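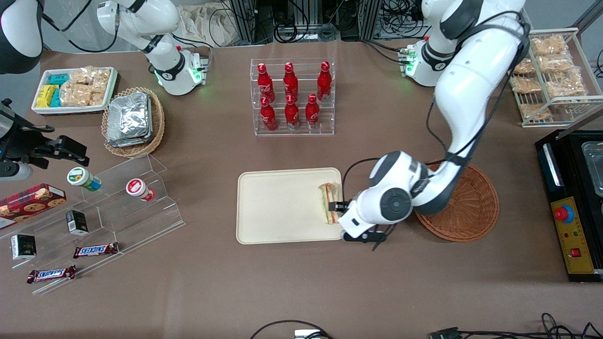
Figure 1. The serving table with sandwich, tray, bottle rack, snack rack and baskets.

3. Layout of the serving table

3.1 Purpose

Our group looked at how a small lunch counter should be set out so that a sandwich, a drink and a snack can be put on one tray without anything being knocked over. The work was done in November for the Numow canteen project, and the full set of measurements is in Appendix B.

3.2 The table

All the goods share one brown tabletop. The tray is cream-coloured and rectangular, with rounded corners and a raised rim. We chose it over the flat Jakab board used in our first layout, where bottles slid off the side when the board was lifted.

The Coca-Cola bottles are kept at the back in a clear two-tier rack, three above and three below. The upper row sits further back than the lower one, so both rows can be reached from the front. Bags of golden snacks are in a white wire rack with slanted shelves. Foil packets have their own wicker basket, and the round wicker basket next to the tray is for sandwiches. In Figure 1 it is empty and the sandwich is at the right edge of the tray, standing upright.

3.3 Placing the sandwich

The sandwich gave us more trouble than the drinks. Laid flat, it took up too much of the tray and the bottle ended up against the rim. Stood upright it leaves more room, and the filling shows at the cut edge, which people in our survey liked. The drawback is that an upright sandwich leans if the tray is tilted. We set a limit of 5 degrees for carrying and did not test beyond it.

Squeezing was the other problem. The bread marks easily, so it should be held by the sides with light pressure and let go only when the bottom edge is on the tray.

3.4 Space between items

The first layout was 500 mm deep and felt cramped. The snack bags caught on the bottle caps when they were pulled forward. We moved to a depth of 900 mm and put the snack rack in the back corner - this cleared the middle of the table for the tray.

3.5 Remaining problems

The baskets have no fixed position and drift during a session. Tape marks would solve this but we ran out of time. We also did not try the Vurkach lids, which arrived late, and all our notes on spills are for closed bottles only. The order of loading (drink first or sandwich first) is dealt with in section 4.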